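Sorting by gripper at Planholm: "Ask me again in January"
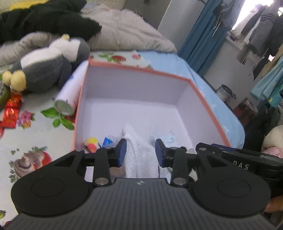
Returns & Repacking, Planholm

Harsh Agarwal has heard the pitch. Dridden's grippers will take over the box work, and his crew of 18 will move to "better tasks."

"Which tasks?" he asks. "I've asked 2 times."

A cloth is easy for a hand, he says. For the gripper, people now spend nearly 9 hours a shift showing it how — and the pay hasn't moved.

"They call it help. I'd call it training my replacement." Dridden has promised him a list of the new jobs.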